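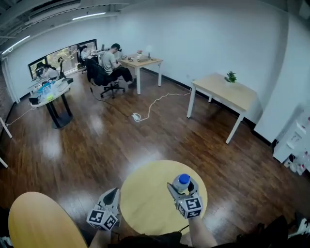
How long does it take to get used to drinking more water? For me it was most of October, and the first week was the worst of it.

I should say I'm a tea person. Always have been. My mum put it in my bottle (milky, she swears) and by the time I was at work I was on six mugs a day and not a drop of anything else until dinner. Then Leonora Galang from my old choir came to stay and watched me get through a whole day like that, and she was so horrified she wrote me a little plan on the back of a Drendale bus timetable. A glass when you get up, one mid-morning, one with lunch, one about four. Easy!

Well. I spent that first week in the loo. I had to get off the Hurkstead bus two stops early and beg the key from the man in the garden centre, and I've bought a fern off him since out of sheer embarrassment. By day 13 it had calmed down, and I'd stopped getting the thumping headache I used to have at teatime. Might be the water, might be that I'd dropped to four mugs. I'm not a doctor.

Things that helped: leaving it out of the fridge, as I can't gulp cold water without my teeth hurting. A slice of cucumber, which I thought was a spa thing and is now my favourite bit of lunch. Filling up before I sit down, otherwise I never get up again.

Things that didn't: the app. It pinged me 16 times in one afternoon and I deleted it in the queue at the chemist.

I still have my tea first thing, mind. Leonora's plan says water, but Leonora went home weeks ago and the kettle is right there.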